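Holmgren Speckled Work Surface, Series 7

Product no. 369
Supplied by Premside Interiors

The Series 7 is a solid work surface for counters, reception desks, sorting tables and school craft rooms. It is sold by Premside as a finished top, ready to be fitted to a base or frame of the customer's choice. Legs, brackets and screws are ordered separately.

Sizes and finishes

The standard top measures 1000 mm by 600 mm. A narrower version, 993 mm long, is kept in stock for recessed fitting between side panels. Both are supplied with square edges. Rounded edges can be requested on orders of four tops or more and add seven working days to the delivery time.

Four finishes are available: Chalk, Slate, Oat and Blush. All have a matte face with a fine speckle. The speckle is mixed into the material and varies from one top to the next. Customers who need several tops for the same room should order them together so that they can be taken from one batch. The Blush finish was added to the range in November at the request of trade customers.
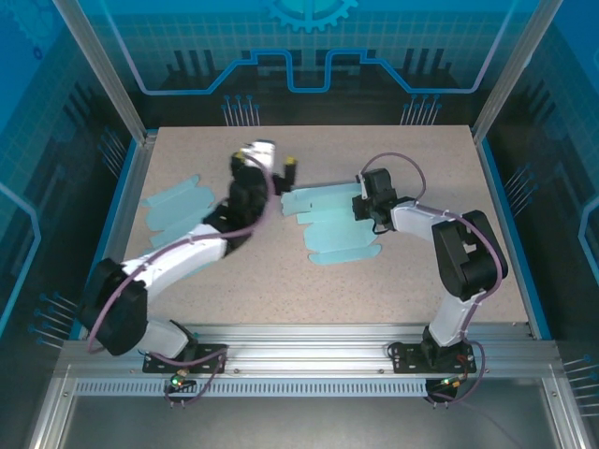 Pinkish-beige work surface with a fine speckle.

Samples of each finish are sent free of charge to trade account holders. Other customers pay a small deposit, which is refunded when the sample is returned. Colors seen on a screen may differ from the delivered product, and Premside does not accept returns on the basis of color where no sample was requested.

Care and cleaning

Wipe the surface with a soft cloth, warm water and a mild dish soap. Dry with a clean towel. Scouring powder, steel wool and bleach must not be used. Hot pans and soldering irons should be set down on a heat mat. Light scratches may be treated with the Okach care paste, applied in small circles and left for ten minutes before wiping.

Fitting

Tops should be stored flat, indoors, for two days before fitting. Two persons are required for lifting. Holes for cables or clamps may be drilled on site with a sharp bit at low speed, no closer than 50 mm to any edge. Cutting to length on site voids the warranty.

Delivery and warranty

Deliveries leave the Esus warehouse by pallet. Please inspect the packaging before signing and report damage within seven days. The warranty covers faults in material and manufacture for five years from the date of invoice.

Related products
Series 7 wall strip
Okach care paste
Steel base frame, adjustable

Page last revised 2 March 2019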